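ホーム　しらべる　のりもの　たび　おたより

ホテルのうらがわを見てみよう！

みんなは、ホテルにとまったことがあるかな？　へやに入ると、ベッドのシーツはぴんとのびていて、タオルもきれいにたたんであるよね。じゃあ、それはいつ、だれがやっているんだろう？

海べの町ソルカムにある「ホテル・トントン」で聞いてみたよ。おきゃくさんが帰るのは朝の10時ごろ。つぎのおきゃくさんが来るのは午後3時。そのあいだに、ぜんぶのへやをととのえるんだ。ひとりがうけもつのは、9へや！　シーツをはずして、新しいのをかけて、おふろをみがいて、ゆかにそうじきをかけて……すごいスピードだよ！
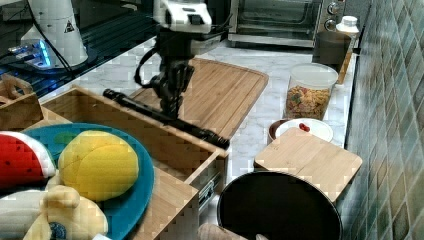
はずしたシーツやタオルは、大きなふくろに入れて地下のせんたく室へ行くよ。夏のいそがしい日には、タオルだけで824まいにもなるんだって！　せんたく係のオタカル・ジーハさんは、たたみ方の名人。かどとかどをぴたっと合わせるのがコツなんだそうだよ。おうちのタオルでもためしてみてね。

それから、フロントの人のしごともおもしろい！　かぎをわたすだけだと思っていたら大まちがい。おきゃくさんの名前をおぼえたり、バスの時間をしらべたり、わすれものをあずかったり。いちばん多いわすれものは何だと思う？　こたえは、じゅうでんき！　ぬいぐるみもよくのこっているから、帰る前にはふとんの中もかくにんしようね。

夜中もホテルはねむらないよ。夜のフロントに立つエックハルト・ハルムスさんは、ろうかを歩いて、まどやドアがしまっているかたしかめるんだ。みんながぐっすりねているあいだに、朝ごはんのパンもやきはじめるよ。朝5時のろうかは、もういいにおい！

こんどホテルにとまるときは、はたらいている人をさがしてみてね。「おはようございます」って言ったら、きっとにっこりしてくれるよ！

このサイトではクッキーをつかっています。くわしくは、おうちの人といっしょに読んでね。　［わかった］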